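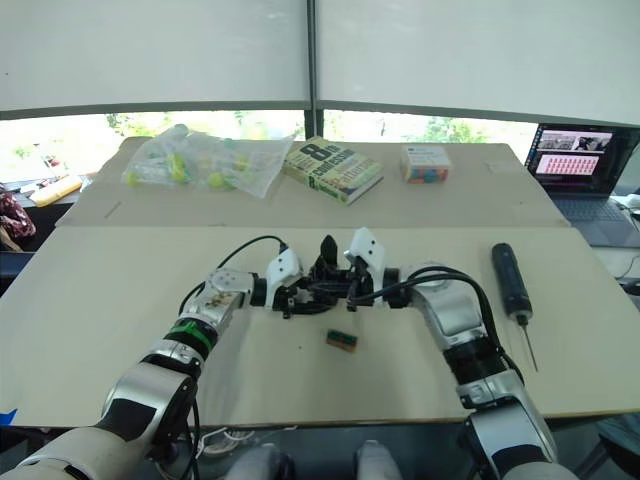 Re: [pundia-bench] Bench tops and where to put the driver

On the Pundia list in April, Thanakorn Yimyam wrote:

> We are redoing the benches at Pickering and I have to settle on a top.
> The old ones are dark and small screws vanish on them. I have been told to
> go for one big sheet, but the stairs are narrow and I can't see it going
> round the corner. Does anyone use two pieces side by side? Do you get
> bother at the join? Also, do you keep the electric screwdriver on the
> bench or hang it up? Ours keeps rolling off.

Thanakorn,

We use two. The front board is pale beige and the one behind it is slightly darker, more of a cardboard colour. They meet in a straight seam. I would have liked them to match but the darker one was already in the store and I wasn't going to buy another to get the same shade. After a week or so you stop noticing.

The join has given us no bother so far. What matters is keeping it away from where you do the fiddly work, so put the wider piece at the front if you have the choice. Push the two up tight and check with a fingernail. If you can feel a step, pack the lower one with card before you fix anything down. Wipe along the seam and not across it or the dirt goes straight in.

On colour, pale is right for small dark screws. It is less good for bright zinc washers, which can be hard to pick out under a strong lamp. I turn the lamp down a bit for those.
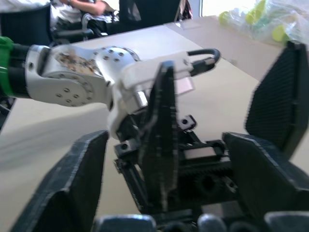

*The pale beige top again.*

As for the screwdriver, ours is a black one with a straight cylindrical handle and it lives on the bench, on the right, with the handle pointing to the back and the shaft coming forward. I tried hanging it on a hook for a month and people put it down on the bench anyway. If yours rolls, check the bench with a level first. Ours at Arkus dropped 5 mm from one end to the other and we had blamed the tool. A strip of rubber mat would do as well. I'd leave 40 cm clear in front of whoever is working and let the tools go outside that.

Small blocks are the other thing that wander. The one with the green top and the brown-orange side stays on the pale board, where it is easy to spot. The rest go in a tray at the end of the day.

Letar cut our front board for us and it took about 14 days. Ask for the edges to be eased when you order. I didn't, and I spent 3 evenings with sandpaper.

If you send me the width of the stairs I can tell you whether ours would have gone up.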